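Fim de semana em Venham: a feira da louça

Janeiro de 2024

Saímos de casa cedo demais, claro, e chegámos a Venham ainda com os portões fechados e um frio de rachar. Valeu-nos o café da esquina, que já tinha bolos quentes (comi dois, não me julguem!). A feira abriu às 11 e a fila já dava a volta ao largo.

A entrada custa 7 euros e inclui a visita à olaria Dobson, mesmo ali ao lado. Comecei por aí, porque me disseram que à tarde enche. Gostei imenso da sala dos vidrados, com aquelas prateleiras até ao tecto, e fiquei um bom bocado a ver tornear tigelas. Parece fácil, mas eu tentei uma vez num workshop e saiu-me um cinzeiro torto. 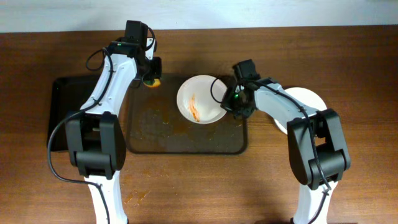
Depois fui aos expositores, que este ano estavam no pavilhão grande. A Tomuslow tinha pratos de sopa lindos, num azul meio acinzentado, mas os preços... enfim. Acabei por me perder na banca da Tindusis, onde faziam descontos nas peças com defeito, e trouxe uma travessa e quatro chávenas desirmanadas.

Almoço: sopa e bifana, em pé, que as mesas estavam todas tomadas. O estacionamento é grátis, mas só leva até 600 carros e às onze e meia já estavam a mandar gente para o campo de trás, cheio de lama. Levem botas!

Há outra edição em setembro, mais pequena, e estou a pensar voltar.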